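Cable sorting comes to the Rosthorpe parts store

Rosthorpe, 8 June 2024

The shared parts store at Rosthorpe has started sorting its stock of power cords and other black cable, box by box, ahead of a change in how cable is issued to the workshops. Under the new procedure, cords will be drawn by type and length. Until now they have come out of open cardboard boxes in whatever order they could be pulled free.

The work is being done on the green-topped table, one box at a time.
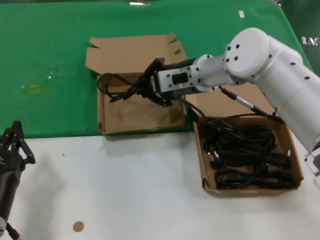
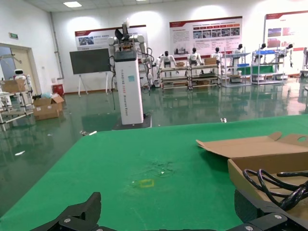 Why the store is sorting

Rosthorpe holds cable for three users: its own test area, the Brudo repair bench and the Jumdale training rooms. All three return cords to the same shelves. Equipment is retired faster than the cords that came with it, and the loose stock has grown every year. A stock check in January put the number of cords on hand at a little under 2,000, most of them black and most without a label of any kind.

The check also found that people were ordering new cords while suitable ones sat in the store. Brudo alone bought 145 replacement power cords in the year before the check. The store's own record shows that 141 of them matched a type already held. The remaining four were a longer pattern that Rosthorpe does not stock.

Most of the delay at the issue counter comes from tangling. A cord dropped into a box in a loose coil works its way through its neighbors each time the box is moved, and a request for one cord can mean lifting out a dozen. Ties were tried two years ago but were cut off at the first use and not replaced.

The procedure

Each box is brought to the table and opened fully, with the flaps folded back. Cords are lifted out singly. If a cord brings others with it, it is held at the middle of the coil and worked loose over the box, so that anything that drops goes back where it came from. Pulling on the plug end is not permitted. The strain relief is the part most likely to fail, and damage there is easy to miss once the cord is coiled again.

Freed cords go into a second, shallower box. Low walls make the contents easier to see and the plugs easier to reach. When the second box is full it moves to inspection and the next empty one takes its place.

Inspection covers the plug, the connector at the far end and the full length of the jacket. Cords are rejected for any of the following:

cuts or nicks that reach the inner conductors
a jacket that has pulled back from the plug or connector
bent, loose or discolored pins
a missing or unreadable rating mark
a repair made with tape

Rejected cords are cut in half before they go in the scrap bin. The store adopted that rule after several faulty cords found their way back to the shelves.

Cords that pass are measured, coiled and tied. The standard coil is the length of a forearm, laid flat and held by a reusable strap at the midpoint. Straps are color coded by length and stay with the cord for its whole life. A paper tag is added only where the connector is of an unusual pattern.

Gray connectors

Cords with a gray connector are set aside for a second look. The gray parts in the store come from at least two suppliers and the two are not fully interchangeable. One seats correctly in the Jumdale equipment and the other stands slightly proud of the socket. Until the difference is marked on the strap, neither kind will be issued.

Boxes

The store looked at moving everything to plastic bins and decided against it for now. Cardboard boxes with hand holes are already on site, stack well enough when closed and cost nothing to replace. Any box with a soft base will be taken out of use. Marks and stains on the inside are acceptable if the board is dry and firm.

Box weight is the limiting factor. A deep box filled with cords is heavier than it looks, and the store has set a limit of 2 layers of tied coils per box. Deeper boxes will be used for lighter items such as empty packaging and foam. Contents will be written on the short side, facing out, and again on one flap.

Rusu, the firm that handles scrap for the site, will take the rejected cords as mixed copper. Plugs do not need to be removed. Cords must be kept apart from data cable, which is collected separately and priced at a different rate.

Effect on users

Issue of cords continues while the sorting is under way, though only from boxes that have been through inspection. Requests for common lengths can be met the same day. Anything else should be entered in the request book with the connector pattern, the length and the equipment it is meant for. Requests that say only "power cord" will be sent back.

Returned cords should be coiled and tied before they are handed in. A supply of straps is kept at the counter. Loose cords left on the shelves after hours will be treated as uninspected and put back at the start of the line.

The Jumdale training rooms have asked for a fixed set of cords to be held for them, separate from the general stock. The store has agreed in principle — the set will be made up once the lengths are known — and Jumdale will be responsible for its own yearly inspection. Brudo has made no such request and will go on drawing from the common stock.

Purchasing of new cords is on hold until all of the boxes have been opened and recorded. Exceptions need a note giving the reason no existing cord will serve. The longer pattern used at the Brudo bench is already exempt.

Adapters and extension leads are not part of this exercise. They remain on the upper shelves and are issued as before.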